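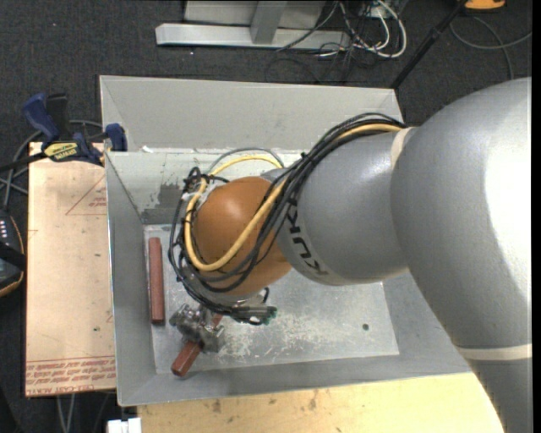
Page last changed: January 23, 2022

Collecting grasps from a bin: a conversation with Noémi Hajdu

Noémi Hajdu runs data collection for the picking project at Fiteck. Her group records grasp attempts on bar stock in a metal bin and passes the records to Ákos Bakos, who trains the model. We spoke in January, between two recording blocks, mostly on how an attempt becomes an example and which ones get thrown out.

The task is narrow. Bars lie in a bin, the KUKA arm has to take one out, and the model has to say where the gripper should go and at what angle. Hajdu started with full bins and gave that up early.

"With a full bin you get a failure and you can't assign it," she said. "Did the finger hit the neighbor, did the bar turn, was the depth wrong. So we went back to one or two bars and worked up from there. With two bars, one lying diagonally and one along the wall, you have an easy case and a hard case in the same layout."

The wall case takes up most of her time. A bar lying close to a side wall leaves little room for a finger on that side, and the sloping walls make it worse. The gripper body can touch the slope before the fingers reach the floor.

"The planner rejects most of those poses. If we only record what the planner accepts, the model never sees a bar at the wall being picked. Aranka does those by hand guiding."

Aranka Mészáros and Bianka Kocsis are the two operators. A block is 40 attempts, after which they change places. The one who isn't moving the arm lays out the bars and enters the label. Layouts come from a printed list of positions and angles, which was Kocsis's idea.

"People think they place things at random and they don't," Hajdu said. "We plotted the first 100 layouts and there was a clear preferred angle. Bianka's angle and Aranka's angle were different, so you could tell who had been on shift. The model could probably have told as well."

Each record holds a camera image taken before the approach, the commanded pose, joint positions through the motion, the gripper opening at close and a label. There are 9 labels. Success is one of them. The others separate, for instance, a bar that slips during the lift from a bar that was never between the fingers, and a contact with the wall from a contact with the floor.

I asked whether the model uses all of them. "Ákos uses two, success and everything else. He may want more later. Merging labels takes a minute. Splitting them means going back through the recordings, and we did that once, for the Vastow set, and I don't want to do it again."

The surface of the bin is another subject she returns to. The floor is scuffed, with whitish scratches and blotches, and reddish-brown bars on worn gray metal are easy enough to separate by color. Depth is less reliable. Bare metal reflects, and the depth image has gaps that move when the lighting changes. Levente Szűcs, who built the station, offered to paint the floor matte. Hajdu declined.

"The bins at Elbridge are worn. Some are worse than ours. If I paint mine, I have a nice data set for a painted bin."

She did let him fix the bin's position. It is held with a bar clamp at the rim now, after a session in which it moved a few millimeters each time the gripper touched a wall. The drift wasn't noticed until the calibration check at the end. 30 attempts were discarded.

"We now check at the start of the block, and after any wall contact. Touch the reference points, compare, write the difference into the log. If it's over a millimeter, recalibrate."

Cables set another limit. The bundle runs along the arm and loops over the wrist, so wrist rotation in one direction is restricted in software. A bar looks the same turned by half a turn, and in principle every grasp has an equivalent one with the wrist the other way. The data only contains one of the two.

"Ákos mirrors it in training," she said. "I asked him to mark the mirrored ones as generated - they have not been executed on the machine, and I'd like to be able to take them out."

The next set, named Fodor after the part supplier, will use shorter bars and a third layout list with bars crossing each other. Crossed bars raise a labeling question that was still open when we spoke: whether lifting the top bar and dragging the lower one along counts as a success. Mészáros says yes if the lower one stays in the bin. Kocsis wants a tenth label.

"I'll probably give her the label," Hajdu said.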